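Urkorley Forums > Home and Shop Automation > General

Thread: Can any of these do a real chore yet?

dlowry_36
I run a small upholstery shop with an apartment over it, so I have two sets of chores and not enough hours. Every February I look at what is for sale and ask the same thing. Can I buy a machine that picks up what's on the floor, puts it where it goes, and does that without me in the room? I don't mean vacuuming. I have a robot vacuum and it's fine until it eats a zipper pull.

A salesman for the Gendgate arm told me it would "tidy a workspace." When I asked what that meant he said it could move parts from one tray to another. I already have trays. My problem is the stuff that never makes it to a tray.

benchrat
Short answer, no. Longer answer, it depends how much of the job you do for it. We have an arm at work that loads a press and it has been fine. Parts come down a chute, all facing the same way. Drop one on the floor and it stays there until a person walks over.

Shahla Hashemi
I'd push back on that a little. I work on picking, mostly in simulation, and loose objects on open floor are in much better shape than they were. Small and light is no longer the hard part. What still goes wrong is everything next to the object. Cabinets, table legs, the side of a machine. The hand has to get down to the floor and come back up without clipping any of it.

I'll put up a render from the set I've been working with. It's a small white block held just above a wood floor beside some big black furniture or equipment shapes, about as plain as a pickup job gets.

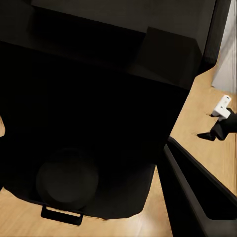 Shahla Hashemi

The block is the easy thing to find in that one. It's white and well lit, and the floor under it is tan. Look at how dark the big structure is, though. There's a round shape on it low on the left that I can barely make out on my monitor, and I know where to look. If your planner only trusts the camera, that whole side is one black lump with an edge. The finger is already pointing at that edge and it doesn't have a lot of floor left in that direction.

So when people say "it can't pick things up," I'd say it often can. Picking up next to something is the part I would ask the salesman about.

benchrat
That's a simulation. The floor in a simulation has no dog hair on it.

Shahla Hashemi
Correct, it's a simulation. I said so. I'm using it to show the layout, I'm not claiming it proves anything about your shop.

benchrat
Then we mostly agree. My trouble is with people who see a clip like that and order one.

Kevin Hennessy
I ordered one, so I can speak to this. Clinia mobile base with a two-finger hand, used, $3266 with the charger. It has been in my garage for two winters. I wanted it to pick up wood offcuts and put them in the scrap bin.

What works: single offcuts on clear concrete, garage door closed, lights on. It gets those most of the time.

What doesn't: anything against the wall, anything under the saw, thin strips lying flat, and anything dark on the black rubber mat. It will also drive up to a stain and try to pick up the stain.

I still sweep. I sweep the hard ones out to the middle and let it get them, and my wife has pointed out that I could sweep them into a dustpan.

dlowry_36
Your wife is right. Was it worth the $3266?

Kevin Hennessy
As a hobby, yes. As a way to get a clean floor, no. A broom does the garage in a few minutes and the Clinia takes all evening.

mph_tooling
Disagree with the "no" crowd. You're all judging it by the worst corner of the room. We put in a Horrocks cell for $3558 plus our own labor and it sorts fasteners all night – not fast, but nobody is paid to stand there. If I'd waited until it could also crawl under the bench I would still be waiting.

benchrat
Sorting fasteners in a cell is a shop job and I'd give you that one. The question was about a floor.

mph_tooling
The question was about chores. Sorting was a chore here. It was the one the new guy always got.

dlowry_36
I did say floor, but fair enough. What does it do when one falls out of the cell?

mph_tooling
Stays on the floor. We get them in the morning.

Shahla Hashemi
For an upholstery shop I'd worry more about thread and fabric scraps than hard parts. Soft stuff flattens out and the fingers close on nothing. Tacks and staples are bad too, being so thin. If you want to try it cheaply, pick one kind of object and one open patch of floor, and see how often it comes up with the thing in its hand. Don't count the tries where you moved something out of the way first.

dlowry_36
I can get an older Gendgate on a monthly rental. They want $619 and I pay the freight back. It can only reach what's near the bench it's bolted to.

Kevin Hennessy
For that money I'd hire a kid after school.

benchrat
Seconded. Get a magnet on a stick for the staples while you're at it.

dlowry_36
Have the magnet. I'm going to ask if they'll do two weeks and cover freight one way. If they say yes I'll post what it did and didn't pick up.

mph_tooling
Please do, and include the boring numbers.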